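Walk-round safety check – open day, hand-held gripper demo
Dukbridge site, Room 19, July. Checked by: H. Antoniuk. Second check: N. Ndung'u
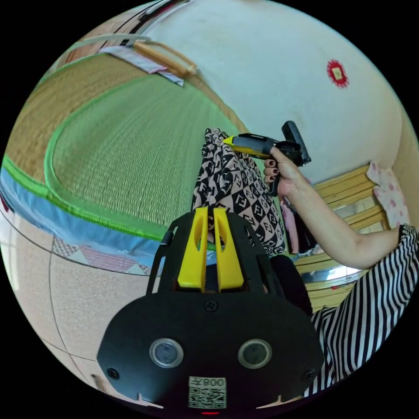
Gripper at the drill station, Tuesday walk-round.

Status key: OK / FIX / N/A. Comments go next to the item please, not on a sticky note.

1. ROOM AND FLOOR
1.1 Walkways clear, door to door – OK. Visitors come in by the corridor side only.
1.2 Tile floor, no spills – OK. Mopped at lunch.
1.3 Mat edges lying down flat – FIX. Woven mats with the green trim. Someone will catch a toe. Press down or move back before doors open.
1.4 Cloths and sheets kept off the walking line – FIX. Fold the extras, Hanna to do.
1.5 Bags and coats stowed – FIX. Hooks in the corridor, use them.
1.6 Room limit posted – OK. 19 at a time, staff included.
1.7 Exit sign lit, exit door opens from inside – OK, tried it twice.

2. HAND-HELD GRIPPER
2.1 Housing, no cracks – OK
2.2 Front plate screws tight – OK. Checked by hand, no tool.
2.3 Both lenses clean – OK. Wiped with the Nepia cloths, almost out, reorder.
2.4 Yellow fingers seated, no play – OK on the left, slight wobble on the right. Watch it. Swap if it gets worse, spares in drawer.
2.5 Pinch hazard explained to anyone who holds it – OK, in the script. Naomi says read it out every time even if the group looks bored. Agreed.
2.6 Code sticker on front readable – OK
2.7 Run log filled in – FIX. Last entry is 1456, next one down is blank. Who ran it?
2.8 Visitors under 16 do not hold the gripper – OK, sign is up

3. CORDLESS DRILL
3.1 Battery clicked in and locked – OK
3.2 No bit in the chuck during talk – OK. Stays that way until the demonstrator says so.
3.3 Demonstrator only. Visitors do not pick it up – OK
3.4 Loose fabric kept well away from the front end – FIX. Hanging cloth is too near the drill. Clip it back or take it down.
3.5 Sleeves, hair, neckaces – FIX. Roll sleeves, tie hair. Put it in the staff note.
3.6 Eye protection out – OK. Box of 200 pairs from Sarkwood, unopened till today.
3.7 Charger off the floor – OK

4. FURNITURE AND WALLS
4.1 Slatted seat against wall steady – OK. Take the cloth off the top, slides when you lean.
4.2 Wall decorations secure – OK, red paper one by the seat re-taped.
4.3 Wooden rod and small items put away between groups – FIX. Rolls. Needs a box.

5. PEOPLE
5.1 First aider on shift – OK, Naomi till 3 pm, then cover from Dreltside (name to come)
5.2 Sign-in sheet at door – OK. Expecting up to 248 over the day so print more sheets.
5.3 Photo notice up at the entrance – OK
5.4 Stop word known by all staff – FIX. Two new people havent been told. Do it at the 8:30 briefing.

Open items: 1.3, 1.4, 1.5, 2.7, 3.4, 3.5, 4.3, 5.4. Watch: 2.4
No group in the room until 1.3 and 3.4 are closed. Rest by end of first session.

Recheck 9:15, HA – 1.3 done, 3.4 done, cloth clipped back. 2.7 still open. 4.3 using a shoebox for now.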